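Print this article
E-mail this article

Notes from the Sponge Table

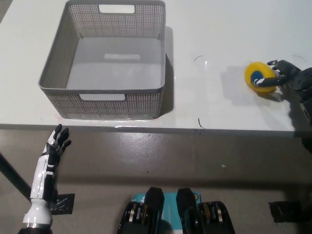

I've been at the Brimel project since January, and most of what I do all day is put things in baskets. Or I get a robot to do it while I steer, and we save every try so the learning system has something to study later. My friends picture me writing clever code. I picture my shoulders at four in the afternoon.

The task this month is the plainest one on our list: pick up a sponge, put it in the gray basket, let go. Then I reset and do it again. A session is 50 good tries, and I can get through one before lunch if I don't get fussy. The target for the whole task is 3,000, shared between our bench and the one at Sundby, and I'll admit I check their number more often than I check mine. (They're ahead. They have better chairs.)

What took me a while to learn was how much the starting spots matter. In my first weeks I put the sponge down wherever my hand happened to land, and my hand, being a creature of habit, landed in pretty much the same place every time. We trained on that batch and the robot was great as long as the sponge was in my favorite spot. Move it a few inches and it reached for the old place anyway, very sure of itself! So now we draw on the table. Little pen lines, nothing fancy, and a list that says which one to use next. I grumbled about the list for a day or so and then I stopped, because the next batch trained so much better.

The other thing is speed. When you're steering, you want to be smooth and quick and show off a bit — and then you watch the playback and the grab goes by in a blink. I slow down for the last few inches now. I also keep the tries where I miss, pause and go back for another grab, as long as the sponge ends up in the basket. Those used to get tossed. We ran 20 of them past the Peñalver group, who look over our recordings, and they asked for more of the same, so I've been told to stop apologizing in the notes field.

Drops still get thrown out if the sponge goes on the floor. I had a bad run last week and lost most of a morning to it, and the only cure I found was a sandwich.

Next up is the Lamell set, which has 63 household items in it, and some of them are floppy. I'm not looking forward to the washcloths. If you've steered a hand through folding anything at all, please write in and tell me how you kept your temper.

Print this article
E-mail this article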